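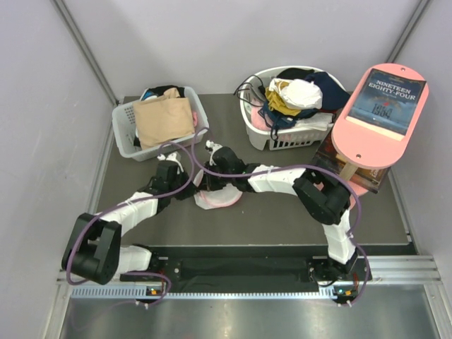 Minutes of the monthly workshop meeting
Watbridge Furniture Restoration
1 October 2026

Present: Rhiannon Mathias (chair), Berwyn Lloyd, Siwan Howells, Cadi Wynne (minutes)
Apologies: Rhun Jenkins, who was on delivery with the van

1. Minutes of the September meeting

The minutes were read and accepted with one correction. Under "Upholstery", the fabric for the window seat was written as green. It should be gray-green, as the customer has both colors in the house and the difference is important to her.

2. Matters arising

The glue order was sent to the old address again. Siwan has spoken with the supplier and they confirmed the new address by email. Berwyn asked that we check the first delivery before we believe it.

The door of the finishing room still does not close well in damp weather. Berwyn has planed the bottom edge, but it is the hinge side that sticks. He will take the door down when there is no varnish drying.

3. Orders in progress

Barreto dining chairs. It is a set of six, and five are finished. The last chair has an old break in the back leg which was repaired in the past with a screw and filler. Berwyn wants to cut out the bad part and let in new beech. This will take more time than we quoted. Rhiannon asked if the customer was informed. Siwan said that she left a message but did not get an answer. It was agreed that we do not begin the leg until the customer has said yes in writing.

Punent writing desk. The leather on the top is removed and the surface below is in better condition than we expected. There is a water ring near the inkwell which goes deep into the veneer. Cadi has tried oxalic acid on a small area inside the drawer opening and the result was good, maybe a little too pale. She would like to make one more test with a weaker mix. The new leather is ordered in dark red. The customer asked for gold tooling on the border, and we will send this work out, as before.

Window seat. The frame is ready and waits for the foam. Siwan reminded everybody that the lid must have slow-closing stays, as there are small children in the family. The stays we have on the shelf are too strong for this lid.

Painted dresser. The customer has changed her mind about the color after she saw the sample board in her own kitchen. We had a longer discussion about this. Berwyn was of the opinion that a second sample board should be charged. Rhiannon prefers that the first two boards are free and that this is written in the quotation, so that there is no misunderstanding later. This was agreed.

4. Stripping and ventilation

Cadi reported that the extractor in the stripping area is making a new noise, a kind of rattle when it starts. She has cleaned the filter and the noise is the same. The service contract with Drilier includes one visit in autumn and Siwan will ask them to come earlier. Until then the stripper is to be used only with the big doors open. Berwyn said that this is fine now but will not be pleasant when it gets cold.

Rhiannon asked again that used rags with oil are put flat on the rail outside and not left in a pile on the bench. This was already said in the spring.

5. Timber

There is some 300 dollars left in the timber budget for this quarter. Berwyn has been offered old oak floor joists from a farmhouse. He went to look at them and found woodworm in the ends, but the middle parts are sound. He thinks that they are good value even if we must cut away a lot. Siwan was worried about bringing woodworm into the store. It was agreed to buy the joists on the condition that they are cut and treated in the yard before they come inside.

6. Evening course

The course in chair caning has nine people on the list, and the room is comfortable for that number. Cadi will teach it and Rhun has offered to help with the preparation of the frames. The cane must be soaked before the people arrive, because last time we lost most of the first hour. Siwan will write to the participants about parking and ask them to bring an apron.

7. Any other business

The band saw needs a new blade. Berwyn will order two.

Siwan asked who has the good tack lifter with the ash handle. It was not found during the meeting.

Actions

Siwan: get a written answer about the Barreto chair leg; call Drilier; order lighter stays; letter to course participants
Berwyn: joists, band saw blades, finishing room door
Cadi: second bleach test on the Punent desk
Rhiannon: new text about sample boards for the quotation form
Rhun: prepare the frames for caning

The next meeting will be in the upstairs room, as the downstairs table will be in use for the leather.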